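4.3 Protecting the table and floor

The Landska cloth fits tables with a top up to 91 cm wide.

1. Wipe the tabletop and let it dry fully.
2. Unfold the cloth and lay it printed side up.
3. Smooth it from the middle out to the ends. Leave the same drop at the front and back.
4. Check that the legs stand level on the planks. Fit felt pads if the table rocks.
5. Move chairs back before you shift the table - lift it, do not drag it.

Note: The cloth can be machine washed. Order spare pads under part no. 2704.

Caution: Hot mugs can mark the surface under the cloth. Use a coaster, and keep drinks away from the front edge. 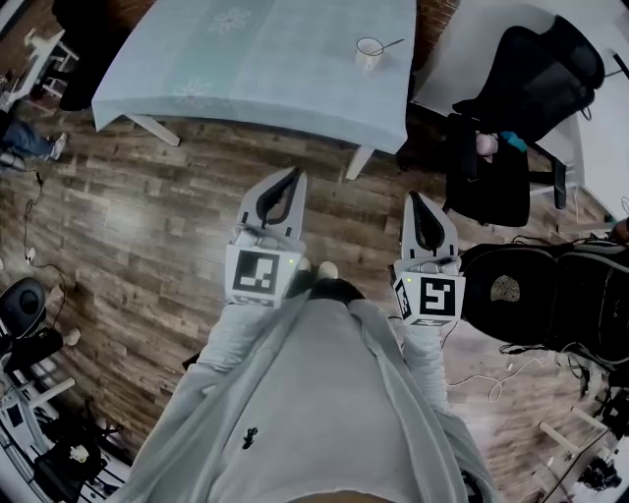
Fig. 9. Cloth on the table, with a mug near the right end.

6. Check the drop again after a day and smooth out any folds that remain.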